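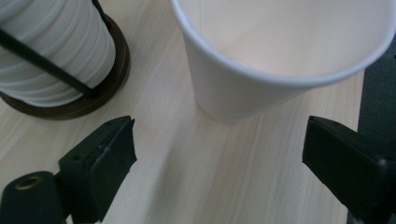 Paper Cups and Cup Holders: Your Questions

I run the drinks table at the Mosgate reading room, and I've been doing it long enough that people email me about cups. Cups! I used to answer every message separately, then I noticed I was typing the same things over and over, so I've put the lot on one page. If your question isn't covered, write to me through the contact form and I'll add it when I get a minute.

Why do you use plain white cups?

Mostly because I like them. We had printed ones for a while, with a leaf pattern, and when we ran out halfway through the winter program the supplier had changed the green, so the new ones looked odd next to the old ones. Plain white goes with plain white. You can also write a name on the side with a marker, and that saves a surprising number of cups over an evening (people put them down and forget which one is theirs, then take another).

What kind of holder should I get?

I'm a fan of the open sort, with a round base and thin rods that keep the stack together. You can see how many cups are left from across the room, and it wipes clean in seconds. The closed tubes look tidy but I never remember to check them, and then someone comes to find me in the middle of a talk to say there aren't any cups.

Do measure your cups before you buy one. I ordered my first holder without doing that, and the stack leaned over like a tired fence post. Ignacio Maldonado ended up taking it for his workshop, where I believe it holds paint cups now.

Rim up or rim down?

Rim down, if your holder allows it. Dust settles on whatever faces the ceiling, and I'd much rather it was the bottom of the cup. It also means people tend to pick a cup up by the base end and keep their fingers off the part somebody drinks from. Some holders lay the stack over at an angle, and those are fine too — just keep the open ends away from the door.

My cups stick together. What am I doing wrong?

Probably pushing them down too hard when you refill! I did this for ages. When you open a new sleeve, hold the stack loosely and give it a little twist before it goes in. If you still get two at a time, fan the rims with your thumb the way you'd loosen a pack of printer paper. Damp makes it worse, so don't keep your spare sleeves under the sink. Ours live on a shelf in the hall closet.

How many should I put out?

Fewer than you think. A full stack looks generous, but the bottom ones sit there for weeks. I put out enough for one evening and top up at the break. For a small group of 7 or so I don't bother with the holder at all, I just set the cups on the table.

Last year we got through 1,278 cups, which I only know because Fermín Paredes added up the invoices in December and read the number out to me over the phone. I've been nagging people to bring mugs ever since, with mixed results.

Can I use the same cup for hot and cold drinks?

Check the sleeve. Ours are sold for both, but plenty of cold cups go soft with coffee in them, and you find out when it's in your lap. For tea straight from the urn I double up, so that's 2 cups per person, or one cup and a cardboard sleeve if I've remembered to order them.

How do I keep the table from getting marked?

Ours is a Valdebenito trestle top that came to us secondhand, and it has a few rings I'm not proud of. I wipe up as I go, and anything hot gets a tray under it. Check under the holder too, where drips collect without anybody noticing. I lift it off and wipe the base every time I pack up.

Light tabletops do show coffee more, I'll admit, but you also spot the spill sooner.

Can used cups go in with the paper recycling?

Not here, they can't. The lining is the trouble, and our local collection won't take them, so ask yours before you assume anything. We keep a separate bag for them and I drive it over to the drop-off at Plivitz when it's full. Please tip out the dregs first. I have had cold coffee in the trunk of my car and it lingers.

Do you sell cups or holders?

No, sorry! I get asked this a lot. Anyone at Mosgate who needs a sleeve for an event can borrow from the closet and replace it later, and the sign-out sheet is on the inside of the door. The drinks table is set up by 11 on open mornings if you want to come and try the holder for yourself.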